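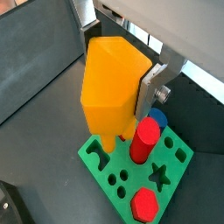
Wanted: patient people for a shape-sorter afternoon

3 comments · 58 shares

Ellery toy library in Harnska needs people to sit at a table and put blocks into holes. We realise this was covered in your early education. You'd be surprised how rusty people get.

We're choosing which sorting boards to keep on the lending shelves, and we want them tried by grown-ups before they go out to families. Cylinders are the gentle start. Stars cause words to be said. The chunky pieces with several sides look friendly and are responsible for most of the sulking.

You'll do 11 boards in one sitting, with a break for tea, then fill in a form about which pieces annoyed you and how much. Swearing may be recorded under "other remarks".

Sessions are on Wednesday from 2pm in the back room at Zolard House. The chairs are adult-sized, after complaints.

No experience needed. Parents of toddlers are welcome but must let the rest of us have a go. Reading glasses advised. Hammers stay at home.

We can't pay, but bus fares are covered and there will be cake. Put your name down at the front desk or ring and ask for the blocks people.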